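Utard Cable Sorting Collection: Data Card

Version 2, released Sunday, May 25, 2025
Maintained by Traian Surdu and Anselmo Prieto, Hetham

Summary

The Utard Cable Sorting Collection records the everyday work of putting loose cables in order on a worktable. The material covers coiling, straightening, bundling and placing cables in a basket. It is intended for those who study how flexible objects are handled, stored and described. The collection contains 2753 recordings in 431 sessions.

Contents of the release

The release is divided into two parts. The Ternolska part contains sessions that begin with cables spread on the tabletop. The Lau part contains sessions that begin with most of the cables in the basket. Each session has a folder with the recordings, a plain text note and a table of labels.

Sessions in which the written note was missing have been left out of this release. They will be reconsidered for the October update.

Cables and containers

Cables are identified in the labels by color and by shape at the start of the recording. Connector type is not recorded. The following terms are used throughout:

coil: a cable wound on itself, whether short and bundled or open and loose
drape: a cable that lies partly in a container and partly on the table
tangle: two or more cables that cannot be labeled separately
stray: a cable lying outside the work surface, for example on a nearby desk

A tangle receives a single label, even where several colors can be told apart. Strays are labeled only when they are relevant to the session note.

Typical starting layout

The work surface is a light wooden butcher-block tabletop. A small white plastic basket stands in the upper-right corner and holds a tangle of dark and colored cables, with a thin olive-brown one draped over onto the wood. Teal-blue, green and magenta cables lie on the tabletop. In the label table, the magenta cable is entered as a loose coil and the olive-brown cable as a drape. 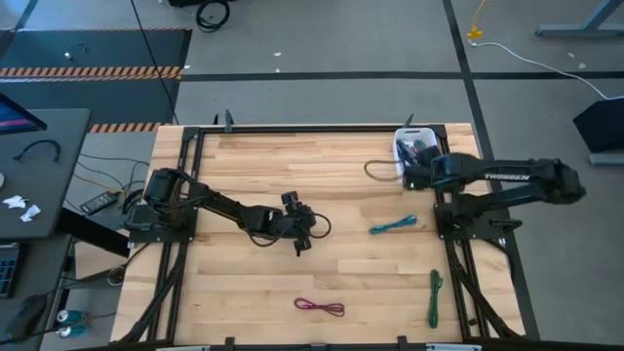
Labeling procedure

Two readers labeled each session independently. Where they disagreed on color or shape, a third reader made the final entry, and the earlier entries were kept in a separate column. Disagreements were recorded in 303 cases, most of them concerning the boundary between a coil and a tangle.

Known limitations

Dark cables are underrepresented outside the basket. Color names follow the reader's judgment and were not checked against a chart. Users should treat teal and blue as neighboring categories.

Corrections

Requests for correction should give the session folder and the row of the label table. The maintainers reply within 30 days. Accepted changes are listed in the file named CHANGES and take effect with the next release.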